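# ¿Merece la pena apuntar un velero viejo a una regata de clásicos?

**Naa Sowah**

Buenas. Tengo un balandro de 11 metros, de madera, heredado de un tío que lo quería más que a sus hijos (con motivo, según los hijos). El club de Plarkville organiza en septiembre su regata de clásicos, salida en la bahía y llegada en el faro de Gullell, y me han dicho que podría entrar. Mis dudas:

- El palo original se partió y lleva uno de aluminio. ¿Me echan directamente o me dejan correr con penalización?
- Las velas son de dacron, color crema, con más remiendos que tela.
- Nunca he corrido nada. Mi tripulación son dos primas que se marean y un vecino que dice que sabe.

La inscripción cuesta 243 euros y no quiero pagarla para que me miren mal en el pantalán. Eso ya lo consigo gratis.

---

**tormentín_triste**

Vamos por partes. El palo de aluminio no te echa, te sube el rating. En el reglamento de Plarkville viene en el anexo de modificaciones: te miran casco, aparejo y herrajes, y por cada cosa que no sea de época te cae un recargo. El casco de madera te salva. Las velas de dacron las lleva media flota, y las de color crema hasta quedan bien en las fotos.

Lo que sí te van a pedir es el certificado de medición. Pídelo ya, en junio hay cola y el medidor es un señor que se toma cada barco como si fuera a casarse con él.
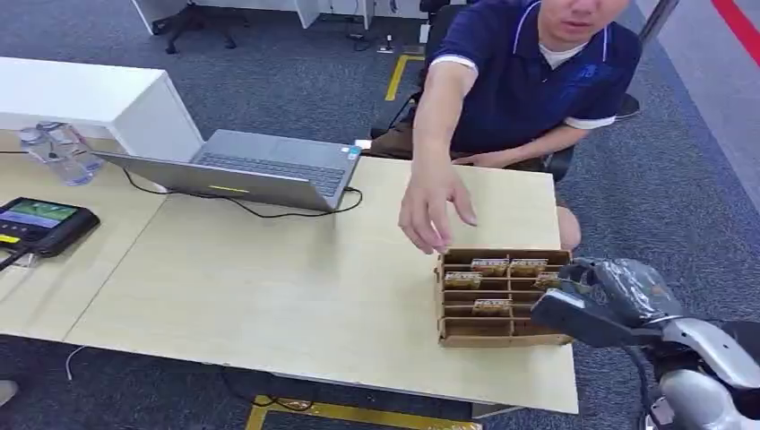

Los herrajes son el otro frente, y ahí conviene llegar con los deberes hechos. Yo desmonté todo lo de cubierta en invierno y lo tuve ordenado en una bandeja de cartón con separadores, como la que hay en la mesa de la foto, un hueco para cada pieza: grilletes, pasadores, roldanas y una cosa de bronce que todavía no sé qué es pero que el medidor saludó con respeto. Las roldanas de plástico, si puedes, cámbialas. Penalizan poco, pero se ven mucho.

De la tripulación te digo una cosa: las primas mareadas se sientan a barlovento y hacen peso. El vecino que dice que sabe me preocupa bastante más. En mi primera regata llevé a uno igual y cruzamos la línea de salida tres minutos antes de tiempo, muy orgullosos.
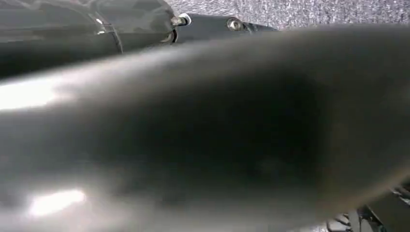 Y sobre las miradas: en la clase Crenshaw, que es donde te meterán por eslora, hay gente muy maja y dos o tres que barnizan los domingos para que los vean. A estos últimos les preguntas por el barniz y ya tienes amigos para toda la temporada.

Ah, y mira el parte la tarde anterior. La térmica en Gullell entra sobre las dos y quien no esté ya al lado de tierra se queda contando gaviotas.

---

**Stosetti_fan**

madera = lío. vende y cómprate uno de fibra

---

**mayor_rizada**

Al de arriba, ni caso.

Corrí el año pasado con un barco parecido y quedamos terceros por la cola, que en compensado fue undécimos por la cola, no me preguntes cómo. Un matiz a lo que dice tormentín: si el palo se cambió por avería y tienes algún papel (factura, parte del seguro, lo que sea), puedes pedir que te rebajen el recargo. A mí me la concedieron con una factura del astillero en la que ponía 1762 euros y «varios».

Lleva comida de verdad para después. La cena de entrega de premios consiste en aceitunas.

---

**Naa Sowah**

Mil gracias. He encontrado la factura del palo dentro de una bota de agua de mi tío, así que voy a pedir la rebaja. El vecino ha preguntado hoy cuál es la escota. Sigue en la tripulación de momento.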